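Cable Snag Behind the Stops at Nelteck's Bin Picking Cell

An interview with the cell's lead engineer, Lelstead site
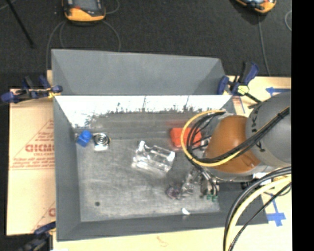

What failed

The fault first showed up in January, in a run of 1575 picks. The arm went into a protective stop while moving over the bin, restarted, and stopped again at almost the same wrist angle.

"We had three stops in one shift, all logged as excess torque on the last joint," the lead engineer said. "The obvious reading was that the gripper had hit the bin wall. We spent two days on the collision model."

The collision model was correct. The gripper cleared the wall by 20 mm in every logged pose. What the model left out was the cable loop at the wrist, which is not rigid and had never been given a shape in the planner.

"The planner thinks the arm ends at the arm," the engineer said. "When the wrist turned far enough, the loop pulled tight. The controller felt a load it couldn't explain and did what it is supposed to do."

Finding it

The team ran the joint by hand at low speed with the guard door locked and a force gauge on the bundle. Load began to climb 50 degrees before the joint's software limit. A technician from Kermani, which supplied the cables, found one conductor with cracked insulation under a tie.

The engineer was more concerned about that than about the stops. "A stop costs you a minute. A damaged signal wire can give you a gripper that reports closed when it's open — and then you have a part in the air and a wrong idea of where it is."

What changed

The wrist joint now has a tighter software limit, and the loop is modeled as a solid volume. The tie positions are marked in the build sheet. Clear parts and shiny parts, which need more approach angles, take longer to plan as a result.

"We lost some cycle time. Tivilmont asked for it back, and I said no," the engineer said. The bundle is now checked at every gripper change. The torque threshold was left where it was.

Contact the editorial desk | Copyright Lelstead Automation Notes | Back to top

Related items
Setting joint limits after a gripper change
Torque logs: what to keep and for how long
Picking clear parts from a metal bin
Kermani cable ratings for repeated bending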